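Robot arms learn to clear up the cups at Prukcombe
May 6, 2018

If you have walked past the old Potgieter building lately and wondered why the lights are on so late, the answer is that a pair of robot arms is being taught to tidy up after a tea break, and that the people doing the teaching have got rather absorbed in it.

The work belongs to Faren, the small robotics outfit that moved into the ground floor of the building, and it has been going on since the winter. The idea is easily told. A person takes hold of the controls, moves the arms through a job from start to finish, and the computer keeps a record of everything the arms did along with what the cameras saw while they did it. Then the person puts everything back on the table, a little differently from before, and does the whole thing over again. And again after that! When there are enough of these recordings, a program is trained on them, and the arms are left to have a go by themselves.

Faren's people call each recording a "demo", and they are aiming for 400 of them for the present job before they let the program loose on it. The job is cups and a cloth. The arms have to pick up a cup, move it out of the way, wipe the place where it stood and put the cup back, the right way up and somewhere near where it began. Most of us do it while talking to someone else and thinking about supper.

"I had been here a morning and I thought, well, I can wipe a table, I've been wiping tables since I was a boy," said Samran Noiphan, who runs the teaching sessions. "Then I took the handles and I couldn't find the cup. I could see it perfectly well, it was in front of me, but my hands were in one place and the gripper was in another and I kept closing it on the air. It took me most of that day to stop leaning forward as if that would help."

Mr Noiphan came to Faren from a furniture restorer's, where he did upholstery and a good deal of fine repair, and he says that has been more use to him than he expected. He is patient with cloth, for one thing. Cloth is the part that gives everybody trouble, as it never lies the same way twice, and a fold that looks solid from one side can be hollow underneath, so that the gripper goes in and comes out with nothing. A cup at least stays the shape of a cup.

There are two ways of doing the teaching at Prukcombe. The older way, and the one the visitors like best when they come in, is by hand. The motors are eased off until the arm can be pushed about, and somebody simply takes it by the forearm and guides it to where it ought to go, much as you might guide a child's hand round the letters of their name. It is quick to pick up, and anyone can manage a fair attempt within a few minutes of walking through the door. The drawback is that the teacher's own sleeves and elbows get between the cameras and the table, and a program that has watched a hundred elbows may come to expect an elbow. It is also very hard for one person to push two arms at the same time without getting in a tangle.

So most of the demos are now done the other way, by remote control. The operator stands back from the table and holds a pair of handles, one for each arm, and wherever the handles go the arms go too. The handles run through a box of electronics and a piece of software which together go by the name of Miteck, and the staff talk about Miteck rather as people talk about an elderly car, with affection on good days. A squeeze of the trigger closes the gripper. There is a pedal on the floor to start and stop the recording, and a fair number of demos have been lost to somebody forgetting the pedal altogether, including, Mr Noiphan admitted, what he still believes to be the finest bit of wiping he has ever done.

Seven operators take it in turns, and they have been kept deliberately varied. Some came up through engineering and some, like Mr Noiphan, did not. There is a retired dental nurse who is the steadiest of the lot on cup handles, and a former bus driver who is said to be very good at using the left arm and the right arm together. Each has a style. One goes straight down on to the rim of a cup from above, one prefers to come in from the side, and one always gives the cloth a small shake before setting it down, a habit that nobody asked for and which has now turned up in the recordings often enough that the engineers are watching to see whether the arms will copy it.

That sort of thing matters more than you might suppose. If the teachers all do a job differently, the program can end up halfway between two good methods, and halfway between two good methods is sometimes the middle of the cup. If they all do it in exactly the same fashion, the arms are lost as soon as something is out of place. The sessions are planned with this in mind. There is a sheet on the wall saying where the cups should start, and another saying how the cloth should be dropped, and for part of every session both sheets are ignored on purpose.

Mistakes are kept as well, within reason. An operator who knocks a cup is asked to carry on and put it right, as long as it can be reached, and only then to press the pedal. Mr Noiphan is very firm about this with new starters, who naturally want to stop and begin again with a clean slate. "The arm is going to knock a cup one day when I'm at home in bed," he said. "I'd like it to have seen somebody pick one up."

A session lasts two hours and that is quite enough, by all accounts. The handles are light, but holding your arms out in front of you is tiring in the shoulders, and the concentration wears people down before the muscles do. There is a kettle, there are biscuits, and there is a strict rule that the cups used for tea are not the cups used for teaching, brought in after a mix-up that nobody would give me the details of.
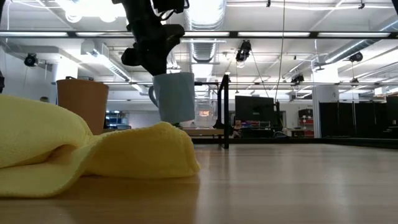

The wooden table at Faren in Prukcombe, with the yellow cloth.

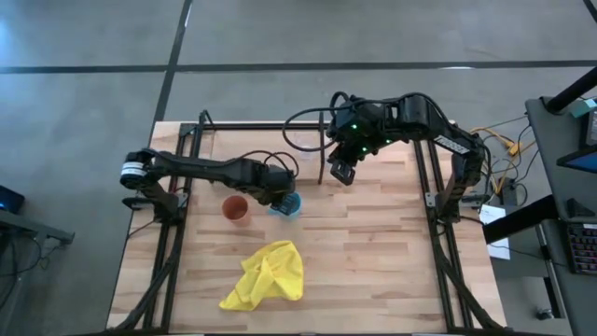
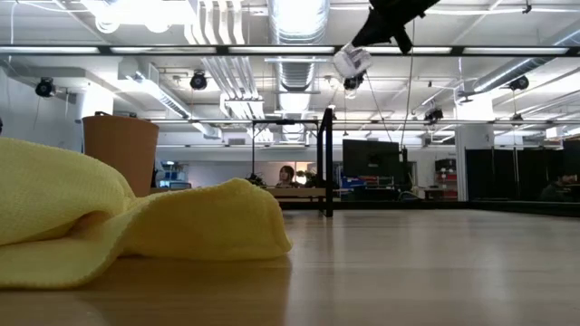 As for how well the arms do when they are left to themselves, Faren is cheerful but careful. An early version, trained on a much smaller batch of demos, could move a cup and put it back more often than it could not, and on some afternoons it wiped very nicely. On others it would pick up the cloth, carry it across and then hover, as though it had come into a room and forgotten what for. The engineers think it was short of recordings in which the cloth starts bunched up, and the spring sessions have gone a long way towards mending that.

The company is keen that people should not run ahead of it. There is no plan to sell a tea-clearing robot, and the cups were picked mainly for being cheap, hard to break and easy to buy more of. What Faren would like in the end is for a workshop or a kitchen to be able to teach an arm its own odd jobs, with its own staff holding the handles, and without having to ring up a programmer every time a shelf is moved. Whether that takes a year or a good many years, I could not get anyone to say, though I did ask more than once and was given a biscuit each time.

Mr Noiphan's own hopes are closer to home. He would like to try folding next, beginning with something small and square, and he has been bringing in bits of fabric from his old trade to see which ones the grippers can get hold of. Velvet is apparently hopeless. A stiff linen is rather promising, and he showed me a scrap of it with real pride, folded once across the middle by the right arm with himself on the handles. The edges were out by the width of a thumb. He thinks he can do better than that by the summer.

Faren will open the ground floor to visitors for an afternoon in June, when anyone who cares to may take a turn, by hand or on the handles, and have their attempt recorded with the rest if they are happy for it to be kept. Children are welcome with an adult. The entrance is on the yard side of the Potgieter building, as the front doors are still stuck, and there is a ramp to the left of the steps. The date will go up in the library window and on the noticeboard by the post office once it has been settled, and those who would like to be told directly can leave a name at the desk.

New operators are wanted too, for the summer sessions. No experience is needed and training is given, and Mr Noiphan says he would be particularly glad to hear from anyone who knits.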